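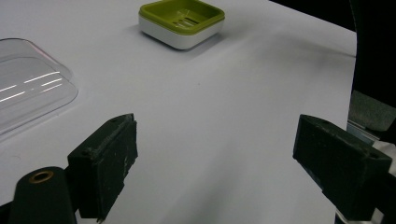 What does the 1,560 in the Riltel quote cover? The gripper and its mount, and that's all. Pads, training hours and return shipping are billed apart.

Session 4, budgeting for handling equipment. Have the Badeck quote open as well.

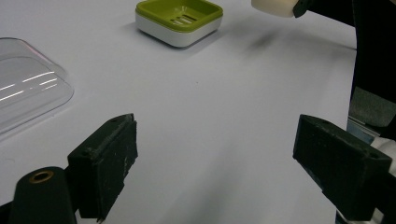
Spare parts are where quotes go quiet. Badeck lists a pad set at 214 and won't say how long one lasts. Look at scuffed fingers like these before you accept a blank in the "wear" column - then put in two sets a year.
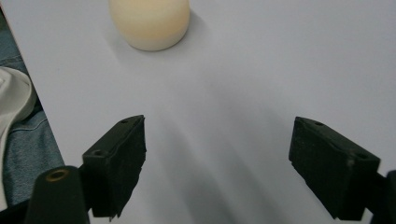 Who should pay for the trial? The vendor, up to 60 hours, with your parts on the table and your staff running it. Get it in writing by March.

Set aside 400 for fixtures. I have yet to see a plan that spent less.
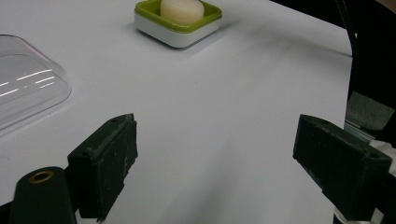

Paula Munteanu objects that two pad sets a year is padding the budget, and that a service contract would cover wear anyway. Maybe. Read the exclusions page first - mine listed "contact surfaces."

For next time: redo the Riltel sheet over three years, with resale at zero.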